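Cledarow Soft Table Cover, Teal

Item 2973
Sold by Pirkel Workroom Supply

The Cledarow is a soft cover for work tables, craft benches and sorting counters. It gives you a quiet surface that small parts won't skid across, and it comes off when you need the bare table back. It is sold as a single piece and can be trimmed with fabric scissors.

Color

Teal only for now. We had a gray version until January and don't plan to bring it back. The shade is a blue-leaning teal, and it looks lighter or darker depending on how the pile has been brushed and where the light is coming from.

Fold lines

Covers ship folded, so expect a crease or two when you first lay one out. A long fold across the width and some faint lines running the same way are normal. Leave it flat overnight, or go over the back with a steam iron on low. Don't press the face.

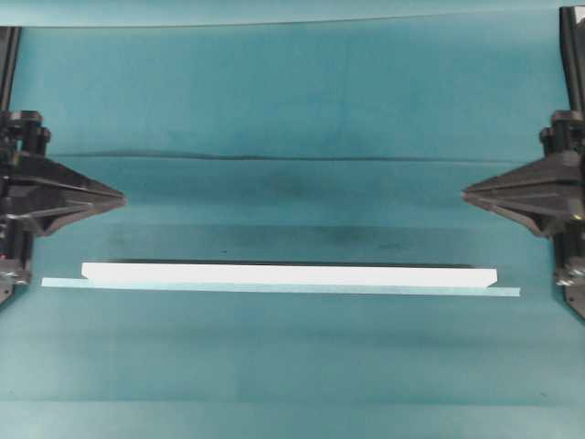

Size and weight

Width: 33 inches
Length: cut to order, up to 190 inches
Weight: nearly 2 pounds for a standard bench length
Edges: unhemmed

Measure the table top and add whatever overhang you want on each side. Cut lengths can't be returned unless we made the mistake.

Cleaning

Vacuum with a brush head or use a lint roller. Darker smudges from handling usually lift with a damp cloth and a drop of dish soap. Work from the outside of the mark inward and let it dry flat. No bleach, no tumble dryer.

Where to put it

Any flat, dry indoor table will do. Strong light through a gap or window will fade the color over time, so turn the cover end for end every few months if one side gets more sun.

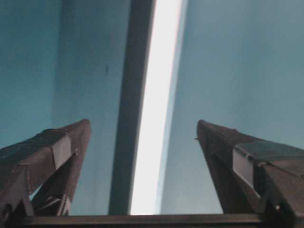
Ordering

Small orders go out from the Beken warehouse. For shop quantities, write to Lacey Haworth. Questions about custom cuts go to Pichit Wongsuwan. Please give the item number and the length in inches.

Page updated Feb 20, 2023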